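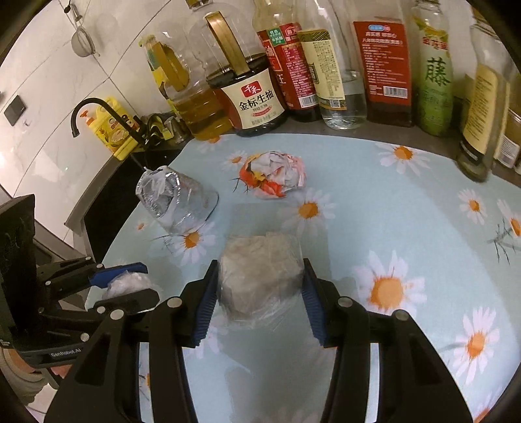
Hilo corto sobre masa de trigo, porque el otro día puse que hacía fideos en casa y me pidisteis las cantidades. Las pongo todas seguidas y así las tengo yo también apuntadas.

Para dos personas con hambre: 300 gramos de harina normal de trigo, 150 de agua y 3 de sal. Nada más. Ni huevo ni levadura. Uso la de Antwi, que es la que venden debajo de casa, pero he hecho lo mismo con otras y el cambio es pequeño.

La sal va disuelta en el agua. El agua se echa poco a poco, removiendo con palillos, hasta que quedan migas gordas y no se ve harina seca en el fondo del bol. Entonces se meten las manos.

Primer amasado: 7 minutos. Va a quedar fea, con grietas y bultos. No le pongáis más agua. Es el error que cometí yo las primeras veces y acababa con una pasta pegada a los dedos que solo se arreglaba con más harina, y vuelta a empezar.

Después, film transparente bien ceñido y a reposar 40 minutos en la mesa. El film tiene que tocar la masa. Si queda aire dentro se forma costra, y la costra luego sale en el fideo como trocitos duros.

Antes usaba un paño húmedo. Funciona, pero en mi cocina se seca enseguida y hay que estar mojándolo. También probé una bolsa cerrada con un nudo – peor, por lo del aire.

Pasado el reposo se amasa otra vez, un par de minutos, y ya sale lisa. Si se encoge al estirarla es que le falta descanso: se vuelve a envolver y se espera un rato más. Con fuerza no se gana nada, solo se rompe.

Yo le doy forma de bloque antes de envolverla. De un bloque sale más fácil un rectángulo, y de un rectángulo salen tiras parecidas entre sí. Con una bola me quedaban los bordes cortísimos.

Lo del mantel, que sé que alguien lo va a decir: las margaritas se quedan. Para amasar y estirar pongo encima la tabla grande. El mantel es para cuando la masa está ya envuelta y solo hay que dejarla en paz.

El aliño. En la mesa tengo el aceite y la salsa de soja, la 千禾, que es la que gasto más deprisa. Para cada bol: dos cucharadas de soja, una de vinagre, media cucharadita de azúcar, ajo picado y cebolleta.

Encima del ajo y la cebolleta, aceite muy caliente. Muy caliente quiere decir que al meter la punta de un palillo salen burbujas. Si no chisporrotea al caer, el ajo se queda crudo y repite toda la tarde.

La botella verde, la del 藤 en grande, la uso al final y con cuidado. Unas gotas por bol. Con una cucharada entera ya no sabe a otra cosa, lo digo por experiencia.

Para los que preguntáis dónde compro: la harina ya lo he dicho, y las botellas en Betov, al fondo, en el pasillo de la izquierda. En Waser suelen tener el vinagre más barato pero hay semanas que no queda nada.

Cocer es rápido. Olla grande, agua hirviendo fuerte, fideos sueltos y 3 minutos si son finos. Los míos no son finos nunca, así que voy probando uno. Guardad un cazo del agua, que viene bien para soltar el aliño.

¿Se puede dejar hecha de un día para otro? Sí, envuelta igual y en la nevera. Se pone un poco grisácea, pero a mí no me ha dado problemas. Sacadla un rato antes, que fría no hay quien la estire.

¿Y congelarla? En bloque no me gustó. Cortada en tiras y con bastante harina por encima sí, y van directas al agua sin descongelar.

En junio quiero probar con parte de harina integral. Me han dicho que pide más agua, pero no sé cuánta. Si alguien tiene la proporción hecha, que me la deje en las respuestas.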